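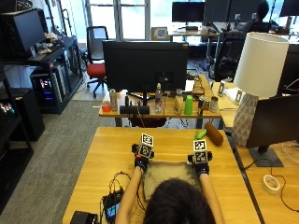 *Hands resting on the gray cloth laid flat on the table*

**Folding small cloths on a wood table without them creeping?**

posted by Dronari

I fold a lot of cloths, 82 at the last count, and I love doing it at a proper table! But mine slide on the smooth wood, and the fuzzy ones pick up every crumb. How do you get a straight edge? And should I put something on top to hold them?

**Nilard**

Oh, I love this one! Lay it down, put both palms in the middle and push out toward opposite edges. Then bring the far edge over in one go, and don't fuss with it until it's down. A soft rolled edge is fine, you can press it later. I put something padded on one side while I work on the other.

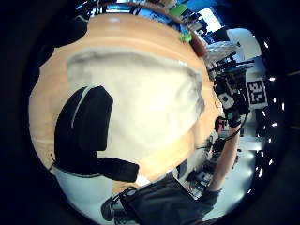
Page last changed: 2021-02-13

Forgot to add, clear the table first. Cups and bottles go on another desk, trust me on that (a full can of soda, last July, 95 minutes of washing).

If it ends up in a heap, don't tug at one corner. Open it all the way and start over, it takes seconds!

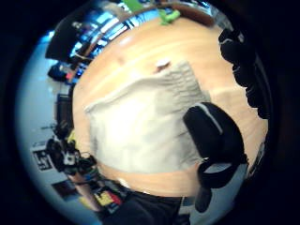
*White cloth, rumpled and folded over on itself*

**Hamdan**

just roll them. works for me

**Prornirness**

Rolling is great for drawers, but for a stack I'd fold. Ribbed or knit cloth is the fun kind, because you can line up the ridges and

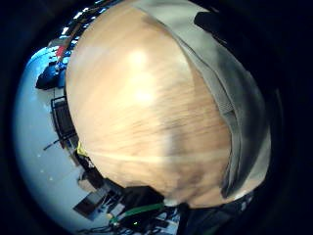 let them show you where straight is. Fold along the ridges first, then across. Wipe the wood with a barely damp rag before you start and let it dry, and the crumb problem mostly goes away too. Have fun with the other 81!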